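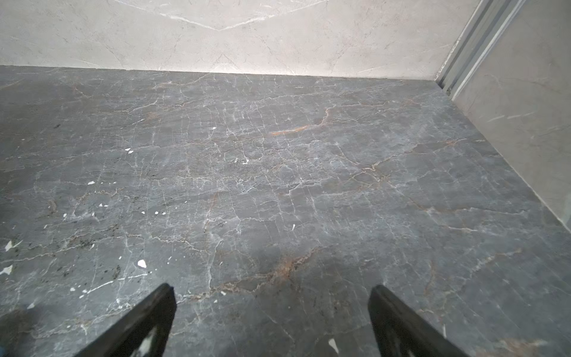
Staying on Vainio: your questions answered

Last updated September 22, 2020

Vainio is a small island with one village, one shop and one guesthouse, the Grolano. These are the questions we are asked most often by people planning a stay. If yours isn't covered, write to Tapio Kinnunen at the guesthouse desk and he will reply by email, usually the same evening.

How do I get to the island?

By ferry from Cleltum harbour. The crossing takes 60 minutes in calm weather and a little longer when the wind is from the west. Foot passengers can buy a ticket on board. If you are bringing a bicycle, book it in advance, as the rack on the smaller boat fills up quickly in summer.

Can I bring my car?

No. The ferry carries delivery vehicles only. There is a long-stay car park behind the harbour office at Cleltum, and you can pay there by card.

How do I get from the jetty to the guesthouse?

It is a 15 minute walk on a gravel path, uphill for the last part. Luggage can go up on the guesthouse cart if you tell us which boat you are on. Please label every bag with your surname. Small bags without labels tend to get left at the jetty shed.

When is the best time to visit?

July is the warmest month and also the busiest. The sea is fine for swimming then, and the café at Gelier beach is open daily. Walkers often prefer the late spring, when the paths are dry and the seabirds are nesting on the north side. In winter the boat runs less often and the café is shut, but the guesthouse stays open.

Do I need to book a room in advance?

For July, yes, and as early as you can. At other times a few days' notice is normally enough. Camping isn't allowed anywhere on the island.

What time can I check in?

Rooms are ready from 4 in the afternoon. If you arrive on the morning boat you can leave your things in the hall and go for a walk or have coffee in the dining room. On the day you leave, rooms need to be clear by 11.

How long is the coastal path?

The full loop is nine miles and takes most people the best part of a day with a stop for lunch. It is marked with yellow posts. The stretch beyond Gelier crosses wet rock and is closed after heavy rain. A shorter route cuts back through the pine wood to the village.

Is there anything for children to do?

Gelier beach is shallow for a long way out and suits younger children. There is a small playground beside the shop, and the guesthouse lends out crabbing lines and buckets. The lighthouse has 104 steps and no lift, so it can be hard going for little legs.

Can I bring my dog?

Dogs are welcome on the ferry and in the ground floor rooms. They must be kept on a lead on the north side while the birds are nesting. They aren't allowed in the dining room.
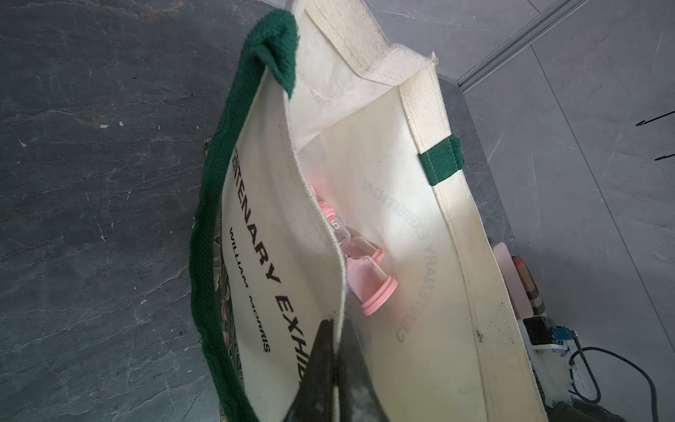
What should I pack?

Bring walking shoes, a waterproof and a warm layer for the evenings, even in summer. The shop sells sun cream, plasters and basic toiletries, but it has no chemist's counter, so bring enough of any medicine you take. Towels are supplied in the rooms, though not for the beach.

Is there a cash machine?

No. The guesthouse and the shop both take cards. The café at Gelier is cash only.

Will my phone work?

There is a fair signal in the village and at the jetty, and very little on the north side. The guesthouse has wi-fi in the dining room and the hall.

What happens if the ferry is cancelled?

Notice is put up at both harbours and on the guesthouse door. If you can't get off the island we will keep your room for you at the normal nightly rate, or find you another one if yours is taken. If you can't get across to us, we move your booking to a later date without charge.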